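Sinking funds for household costs: a conversation with Haf Maddocks

Tuesday, January 23, 2024

Most household budgets are built on monthly bills. Rent, power and phone service arrive on a schedule and are easy to plan for. The costs that push people onto a credit card tend to be the ones that arrive once a year, or once every several years, on no fixed date.

Haf Maddocks teaches budgeting classes in Bedcombe and has used sinking funds in her own household for more than a decade. A sinking fund is money set aside in equal amounts for a known future expense. She keeps it separate from an emergency fund, and she is strict about the difference.

"An emergency fund covers job loss or a medical bill," Maddocks said. "Car insurance is not an emergency. You knew the date when you signed the policy."

Her method starts with a list of every non-monthly expense from the past 2 years, taken from bank statements. Memory is a poor source, she said, and people who work from memory leave out vehicle registration, vet visits and school fees. Each item gets an expected cost and a due month. The cost is divided by the months remaining, and the results are added together to give one monthly transfer.

One couple in her class, who live in Arkby, had a list that came to almost $4,000 a year. They had been paying for most of it from whatever was left in checking. The first monthly transfer was set higher than the average because a $600 insurance premium was due in June.

"The first year is uneven," she said. "You start in the middle of the cycle, so some items have 12 months to build up and some have five. People see the first number and quit. It goes down once each item has been paid once."

Maddocks keeps all of her funds in a single savings account and tracks the balances on a spreadsheet. Separate accounts also work, provided there are no minimum balance fees. She does not recommend keeping the money in checking.

Appliances are handled differently because there is no due date. She assigns each one a replacement cost and a remaining life in years, then sets aside the matching amount.

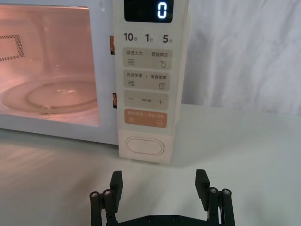 What happens if something fails before its fund is full?

"Use what is there, and borrow the rest from the fund with the latest due date," Maddocks said. "Write down the amount and pay it back over the next few transfers."

Her own list currently calls for $222 a month. She reviews it every June – after the insurance renewal – and updates any cost that has changed. Items that have gone unused for several years stay on the list if the expense is still likely.

She would not put a long-range fund into stocks, even for a roof. "If the date is uncertain, the money has to be available on any date," she said. "A savings account or a short certificate is enough."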